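Handheld grippers > Faults and Safety

Left gripper let go of everything at the same point in the reach, finally found it (sort of)

slackpulley
Posting this so the next person can skip the week I had. We run two handheld grippers, Trarkstead bodies with our own pads, doing tabletop pick and place. Pens, tape, the glamorous stuff. In November the left one started opening by itself whenever the arm was nearly straight. It'd grab the marker fine, carry it most of the way to the pen cup, and then lose interest.

I swapped the pads. I swapped the pads back. I re-flashed it, which did nothing except erase my settings. The V in the pads looked fine to me the entire time, so I don't know why I kept going back to it.

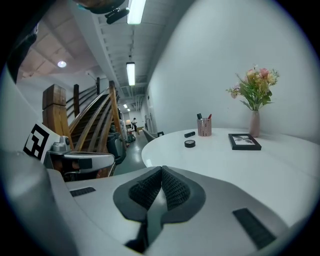
Reply 1
galanisgrip
How old is the trigger cable? Ours did the same at full extension and it was the cable jacket pulling on the connector. Bend it, fine. Straighten it, open circuit, fingers relax, there goes your marker.

Reply 2
slackpulley
Cable was my third guess and I'm ashamed it wasn't my first. Connector had play in it. I re-seated it and put a zip tie on for strain relief. Went from dropping 8 in a session to 2. So better, but I wouldn't call it fixed.

Reply 3
dedham_dave_not_dave
I'm going to be the unpopular one. A gripper that fails open is a safety problem and this thread is in a very relaxed mood about it. Today it's a pen. We had one let go of a full mug over somebody's foot. The mug was fine, if anyone's wondering.

Reply 4
slackpulley
Nobody here is carrying mugs. The heaviest thing on the job list is a picture frame.

Reply 5
dedham_dave_not_dave
With glass in it?

Reply 6
slackpulley
I'm choosing not to answer that.

Reply 7
lastov46
Failing open is the right behavior on a handheld, sorry. If it fails shut with a finger between the pads you'll be starting a different thread, typed with the other hand. What you want is a warning buzz before it lets go. The Lastov board has a pin for it and I've never met anyone who wired it up, me included.

Also, slack, how far out are you reaching when it goes? If your elbows are locked you're asking a lot of that cable whatever you zip tie to it.

Reply 8
slackpulley
Normal working stance is both grippers out in front, forearms forward, fingers open, standing right up at the table edge. Starting the reach isn't the issue. It's the far side of the table that gets me.

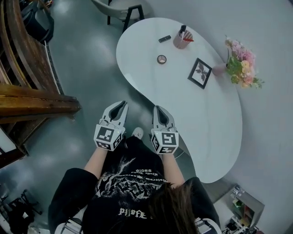 Related: cables and strain relief

Reply 9
galanisgrip
Then move the stuff closer? I know, it's not engineering.

Reply 10
slackpulley
The far side is in the task list. I didn't write the task list.

Reply 11
lastov46
Longer cable, service loop at the wrist, new connector. Throw out the old one. Don't put it in the drawer, you'll use it again in spring.

Reply 12
dedham_dave_not_dave
And wire the buzzer.

Reply 13
slackpulley
Connector's ordered. It's already in the drawer, by the way, the old spare. I'll post numbers once the new one has done a full session. Buzzer is under consideration.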